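Handville cell, gripper comparison, notebook entry for May (second part)

Continued from the previous entry. The Irnex three-finger gripper was remounted at 9:40 after the flange adapter was re-torqued. The bin, the test parts and the arm program are unchanged from the parallel-jaw runs, so the two sets of results may be compared directly. Approach speed was held at 200 mm/s for all attempts and reduced to 29 mm/s for the final descent.

The controller was set to the Plandbridge grasp planner, release as installed, with no tuning between parts. Closing force was limited to 110 N. The planner was permitted one retry per part before the attempt was recorded as a miss.

Picks from the open floor of the bin gave little trouble with either gripper. The difference appears near the walls. The parallel jaws need clearance on both sides and were refused by the planner for most corner positions, whereas the Irnex fingers can be brought down with one side close to the wall. Several of those picks were completed, although two ended with the part rotated in the fingers - acceptable for transfer, not acceptable for placing.
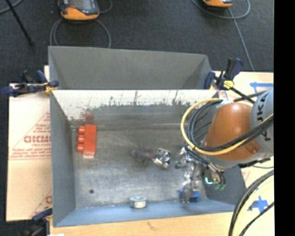
Cycle time was longer than expected. The planner spends almost 300 ms more per candidate when three fingers have to be checked against the walls, and in the corners it examines a large number of candidates before it commits. The Nwankwo collision model may be partly responsible. It treats the cable dress as a solid cylinder and rejects wrist angles that the arm reaches without difficulty under manual jog.

Reflections from the metal floor continue to disturb the depth data. Round parts are affected most. A matte liner was proposed in the previous entry and has not yet been tried; it should be tested with both grippers or with neither.

Clamps checked before the run and again at 11:15. No movement of the bin against the tape marks.

To do before the next session:
Repeat the corner picks with the closing force reduced.
Replace the cylinder in the collision model with a measured envelope of the cables.
Log retries separately from first attempts - the present log merges them.
Return the parallel-jaw set to its case with both spare pads.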